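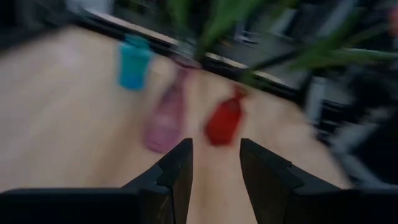
Open day at Fustgate, May 22, 2018

Hülya Gökçe and I took the early bus and got to Fustgate shortly after the doors opened. Entry was free, with a donation box by the coats. Perihan Baysal was signing people in and gave us a floor plan, which we needed, as the rooms are numbered in the order they were built.

We began on the ground floor with the Grasano paper stall and a short talk by Kadir Yurt on storing glass. His advice was to keep stoppers out of the bottles between uses. The talk ran to 14 minutes and there was no time for questions.

The flower table

I had mainly come for this one. The vases are colored glass – lavender, turquoise and a strong magenta red – and they stand on a long pale wooden table. The flowers are artificial tulips in white, pinks and red. I liked the red vase best, for the upright ribs down its sides. The turquoise jar is short and squat with a bubbled surface, and I would use it for pens before I used it for flowers.
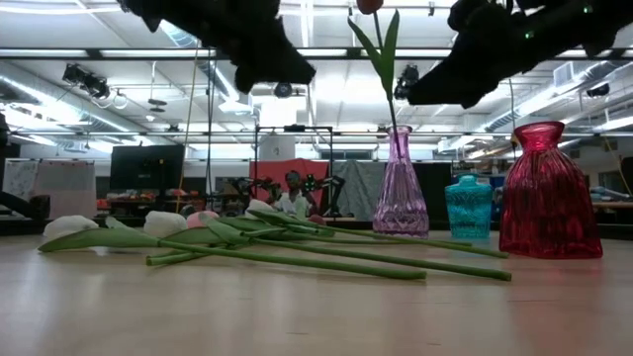

Arranging the tulips

A single tulip suits the lavender vase, where the neck is narrow and the stem stays upright. The red one is wider in the body and looks as if it could take a bigger bunch. Hülya thought white was the right color for it and I agree – pink gets lost next to that red. 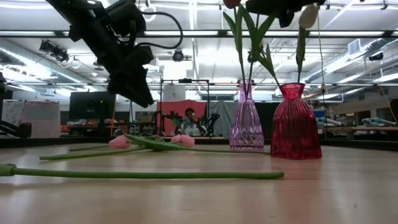

We had tea afterward in the side room, where Nesrin Kırmızıgül was selling seed packets for 5 lira. The next open day is in February. Parking is limited to 100 cars, so the bus is the better choice.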